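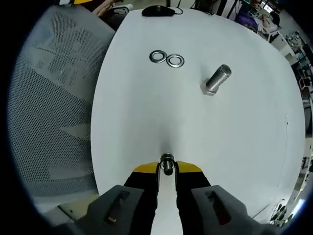

Two washers side by side, and the big hex bolt on the white table.

Bolts, washers and one very full tin

So I finally got going on the hardware tin from the Fadthorpe flea market! It cost me 3 dollars in April and it's been sitting on a shelf ever since, rattling every time I walked by. I'm putting everything out on the white table, where I can really see it (silver on a dark bench is hopeless, trust me), and snapping pictures as I go.

The washers are my favorites so far. I love how bright the rims look, and with the two of them touching they make a little figure eight. The hex bolt is a beast next to them, and the threads catch the light so nicely that I kept turning it over in my hand afterward.

I keep my parts list on the computer, and I'm up to line 75 already. The smaller dark bolts get their own jar, next to the wing nuts.

Posted 11 January 2019. More from the tin next time, starting with the hinges!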